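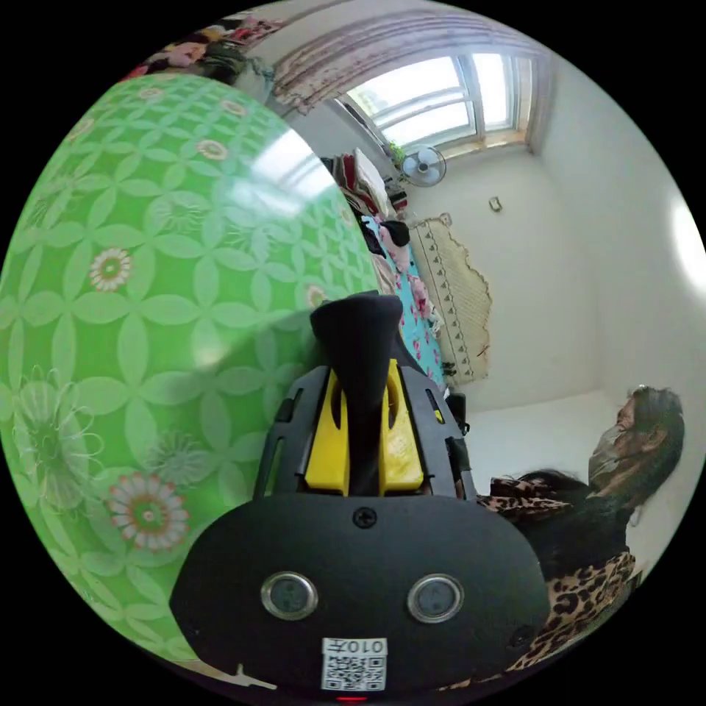
*A hand-held gripper with yellow fingers in a bedroom, with a bed and folded bedding behind it.*

**Household robot trial puts laundry last, tidying first**

1 April 2025

Vistotel has published results from a February trial of Raria, its control software for two-fingered home robots, and the figures for laundry are well behind those for every other chore tested. The software completed 89 of 100 attempts at moving a rigid object from a floor to a shelf. It folded no garment to the company's own standard without a person stepping in.

The trial used software trained on recordings of people doing chores with hand-held grippers in ordinary homes. The training set for the laundry tasks held 1,337 recordings, compared with 1,000 for shelf work.

Wekesa Minja, who ran the trial, said the amount of data was not the main limit. "A cup has the same shape when you pick it up as when you put it down," Minja said. "A shirt has a different shape every time you touch it, and half of it is hidden from the camera."

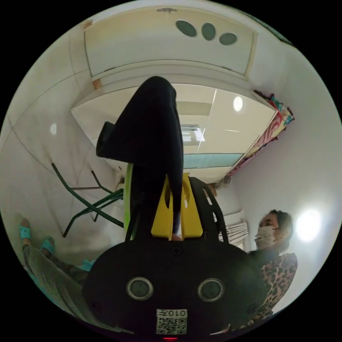
Dark clothing gave the most trouble. Seams, hems and sleeve openings on black cloth show little contrast under ceiling lights, and the software often chose a grip point in the middle of a panel instead of at an edge. A garment lifted that way hangs in a bunch and has to be put down and picked up again. The company allowed three regrips per item before an attempt was scored as failed.

People using the same type of gripper did much better. They were slower than with bare hands, but they could shake an item out, turn it and find a corner by feel or from memory. The report concludes that two flat fingers are mechanically adequate for most folding and that the shortfall lies in perception and planning.

Tobias Pettigrew, who tests warehouse equipment for Ondier, disagreed in part. He said a person makes up for a poor tool without noticing, so a human result says little about what a motor-driven version can manage. Ondier uses arms to move sealed cartons but still sorts returned clothing by hand, and Pettigrew said he had no plans to change that this year.

Vistotel will repeat the laundry tests with Mushi, a revised fingertip that adds a pressure sensor on each side. The fingertip is meant to detect whether one layer of cloth has been gripped or several. The shelf tasks will not be rerun. No price or release date has been set for a home version of the software.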